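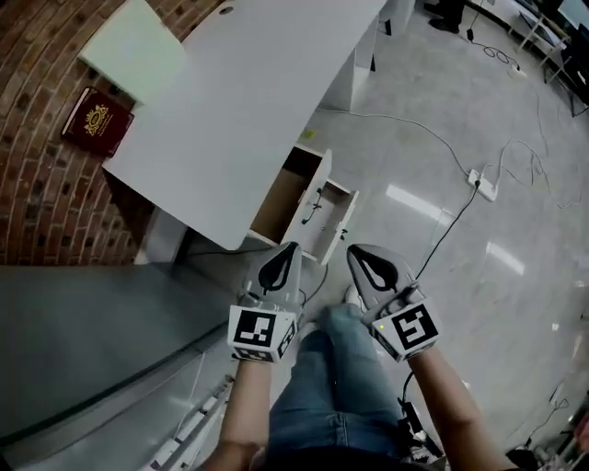 Drerngate, 1/15/21

Drawer-closing policy drops when the marker cube turns sideways. Is it the labels or the model?

Posted by Suleiman Edet

We collect demonstrations with two hand-held grippers, one per hand, each with a fiducial marker cube below the fingertips. Pose comes from the cubes as seen by a head camera. The task is a desk drawer: start with it pulled out, push it shut, release. The set has 1278 demonstrations, of which 1162 passed our tracking filter.

A policy trained on the filtered set does well when the drawer is approached straight on. When the approach is at an angle, the right gripper stops short of the drawer front or drifts to one side. Training loss looks normal. I replayed 49 of the angled demonstrations and the recorded path has small jumps in orientation, mostly on the right side. Position is smooth. The filter checks position only.

Should I smooth the orientation, throw those episodes out, or collect more? The desk is white and the floor is glossy, with ceiling lights reflecting in it, if that matters.

Olumide Okeke

Look at how many faces of the cube are used per solve before you smooth anything. With a single square face seen nearly head-on, there are two orientations that fit the corners almost equally well, and the solver can flip between them from one sample to the next. Position hardly changes when that happens, so your filter would pass it.

Solve for the whole cube with all visible corners in one fit. Where only one face is visible, keep the candidate closest to the previous pose and log the error of both. If the two errors are close, mark the sample as uncertain. Smoothing across a flip gives you an orientation that neither solution supports -- the policy will learn it anyway.

We had the same fault at Plonodby with a cabinet door task. Refitting recovered most of the episodes we had planned to delete. Check the cube-to-fingertip offset for the right gripper as well. A wrong offset gives a steady error that grows with rotation, and it would look like your "stops short" case.

pletstead_user

glossy floor is probably your problem, put a mat down. also get more data, we went to 1543 demos and it got better

Suleiman Edet

The floor is not where the cubes are detected, but I will try a mat. Refit is running now. On the first batch the jumps are gone in all but a few episodes, and those are single-face throughout. The right offset was measured in September, before the pads were changed -- I will measure it again and retrain on both versions.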